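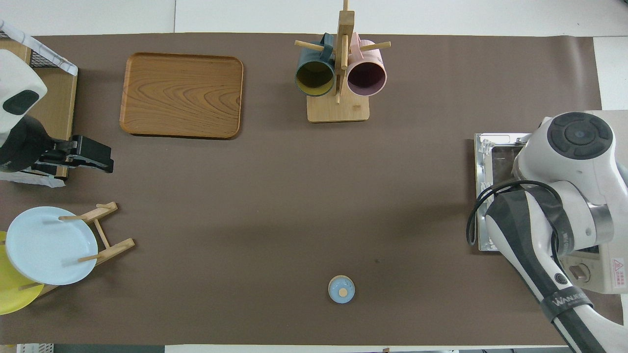
July 20, 2018
Workshop notebook, Brunbridge finishing room

The second round of oil finish trials on the Clusent boards was opened this morning. The purpose remains as stated in June: to establish whether the Dredine hard oil can be applied in two coats on open-grained stock without the blotching recorded in the first round. Figured wood is the more demanding case. A tray with a strong orange-brown grain, in which lighter and darker bands swirl together, will show uneven absorption far less readily than a pale pine-colored wood such as that of the mug tree, and results from one should not be carried over to the other. For this reason the pine boards are being treated as a separate series, with their own control pieces and their own page in the test log.

Preparation. All boards were sanded to 150 grit by machine and then finished by hand with the grain. Half of the pine series stopped at 180 and the other half was taken to 220. The first round was inconsistent on this point and the entries for it cannot be relied upon. Dust was removed with a vacuum and a dry cloth. Tack cloths were not used, as the residue was suspected of causing the small round marks noted on the earlier pieces. Boards 200 through 294 are the current series; lower numbers belong to the first round and should stay on the left-hand rack.

Application. The first coat was put on with a lint-free pad, left for 15 minutes, and wiped back fully. The room stood at 70 degrees at the start and had reached 78 by early afternoon, which is warmer than the supplier's sheet recommends. The oil became noticeably tacky toward the end of the session and the last few boards needed a second pad to wipe clean. They have been marked in pencil on the back. If they differ from the rest, temperature should be considered before grit.

Observations so far. The pine sanded to 220 has taken less color than the pine sanded to 180, as expected. End grain remains a problem in both groups. It darkens well beyond the face of the board, and wiping back early has made little difference. A thinned sealing coat on the end grain only - one part oil to one part solvent - will be tried on the spare offcuts before the second coat goes on. Board 511 in the older Mtshali numbering is the best end grain result obtained to date, but its entry does not record what was used. Any colleague who can identify the treatment is asked to write it in the margin of that page.

Oil-soaked pads were laid flat outdoors to dry. They are not to be folded or placed in the general waste bin under any circumstances.

Outstanding: second coat after a full 24 hours; water ring test one week after that; new order of pads; check the seal on the open can, as a skin has begun to form.

Brunbridge Workshop Notes | Contact the workshop office | © 2018 Brunbridge | Back to top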